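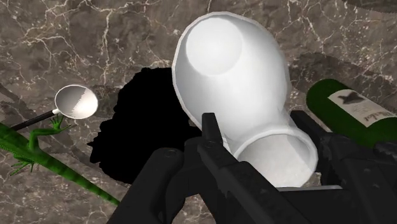
How to Plan a Day at a Show Cave (With Kids, Nanna and One Slow Walker)

Filed under: Day trips, Underground, Getting about

I've dragged my family through a fair few show caves now, and the first couple of times I made a proper mess of it. Wrong shoes, no lunch, missed the tour we wanted and ended up on the one with the ladder. So I've written down how I do it these days, using our trip to Peltard Caves as the one to follow along with. Most of it will work for any cave with a ticket booth and a guide.

Step 1: Pick the tour before you pick the day

Peltard runs two tours and they are very different animals. The Donodach Chamber tour is the easy one, mostly flat concrete path with handrails, and you're back up in the daylight in under an hour. The Paquette Passage tour is longer and has over 400 steps in it, plus a low bit where anyone taller than my twelve-year-old has to walk like a crab. I loved it! My mother-in-law would have had words with me.

The catch is that the long tour doesn't run every day outside school holidays. Look at the timetable first, choose the tour that suits your slowest person, and then see what days are left. In August we found only one long tour a day, and it was full by the time we'd parked.

Step 2: Ring them

I know, I know, you can book online. Ring anyway if you've got a pram, a dodgy knee or someone who doesn't like the dark. The website told us the Donodach tour was "suitable for most visitors", and I had no idea what to do with that. The woman on the phone told me exactly how many stairs there were at the entrance (12, with a landing halfway) and that there was a bench in the second chamber. Much more useful.

Ask these while you've got them:

- How many steps, and are they all in one go?
- Is there anywhere to sit?
- Can you turn back partway with a guide?
- Do they take prams, or is it carriers only?
- Is the lights-out bit optional?

That last one caught us out. A lot of guides turn everything off for a minute so you can see what real dark is like. My youngest was not a fan. Now I ask, and the guide gives us a heads-up so she can hold the torch.

Step 3: Dress for the cave, not the car park

It was a scorcher outside and I went down in a singlet. Never again. Peltard stays at the same temperature all year, somewhere in light jumper territory, and after half an hour of standing about listening to stories you really do feel it. Everyone gets a jumper, even the ones who complain.

Shoes need grip. Runners are fine. Thongs aren't allowed on the long tour and they'll send you back to the car, which is a ten-minute walk uphill (ask me how I know). Leave the big backpack behind too. The passage is narrow and you'll knock the walls, and the guides get quite stern about that, as they should. The oil from your hands marks the rock, so it's hands in pockets for the little ones.

Step 4: Get there early and do the museum first

Most people do the little museum on the way out, when the kids are tired and hungry. Do it before. There's a small room next to the ticket booth with the old lamps and the story of how the cave was found, and it makes the tour so much better when you already know who everyone is.

The short version at Peltard goes like this. A farmhand lost a dog down a hole, went in after it with a candle, and came out with the dog and a tale about a hall as big as a church. A few years later the owners were charging people to be lowered in on a rope. They held dances down there for a while. The guide on our tour, Yvette Friesen, pointed out the flat patch where the band sat, and the smoke stains on the roof from the lamps, and the kids were wide-eyed because they'd already seen one of the dance cards upstairs.

Allow half an hour for it. Under-tens will want to press the button that lights up the model about 2000 times.

Step 5: Stand in the right spot

If you've got kids, get up the front behind the guide. They'll see more, hear more, and get asked the questions. If you've got a slow walker, have one adult at the back with them and let the guide know. The group waits at every chamber, so there's no need to rush the stairs.

For photos, check the rules at the booth. No flash at Peltard, and no tripods. I brace my elbows against my ribs, breathe out and take three or four of the same thing.

Step 6: Sort out lunch

The kiosk does pies, hot chips and a decent cup of tea, and it closes earlier than you'd think. We pack sandwiches and drive down to the picnic ground at Skirnumus, where there's shade, clean toilets and a creek to throw stones in. Tables fill up fast on a Sunday. If you're on the 10 o'clock tour you'll beat the rush easily.

What it cost us

Family ticket for the short tour, two adult extras for the long one, and a polished stone each from the gift shop because I am weak. Keep your ticket stub. It got us a discount on a second tour the same day, and you have to show the paper one.

Last updated May 5, 2024. Tour times do change, so check with the booth before you set off.

Home | Day Trips | Caves and Mines | Coast Walks | Packing Lists | About Me

Contact | Copyright, all rights reserved | Back to top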